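Washing-up questions I get a lot

I run the little kitchen page for Nornudum, our shared craft and supper space, and the same questions land in my inbox every month – so I finally wrote the answers down.

What can go in the plastic tub?

Small, light plastic stuff. Tongs, sticks, flat pieces. Bottles stay out on the table until last.

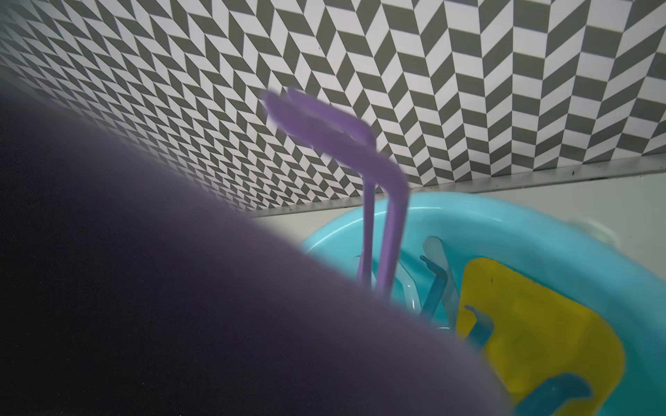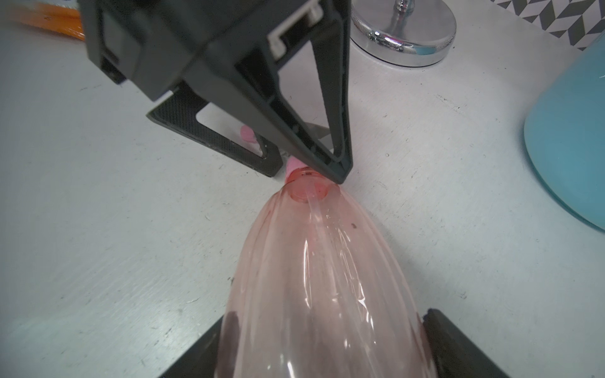

Do the purple tongs really need to stand up?

I like them that way, arms down in the turquoise tub and the flat end up top! You can grab them without fishing about, and Benedetta Bassi says the same about the long sticks.

How much water and soap?

My tub gets one small squirt and enough water to cover the flat things (up to 11 cups).

How do I get a ribbed bottle clean?

Warm water, a spoonful of baking soda, shake it like mad, rinse twice. The grooves hold on to grime, so go up and down them with a soft brush. Skip boiling water – thin plastic goes wobbly and never forgives you.

Can I keep the pink bottle without a cap?

Sure, mine are handy for watering seedlings. Feng-yi Ho keeps hers for funnels.

Where do I send another question?

Write to me by the end of the month and I'll add it here.

Contact: Nornudum kitchen page | © May 2026 | Back to top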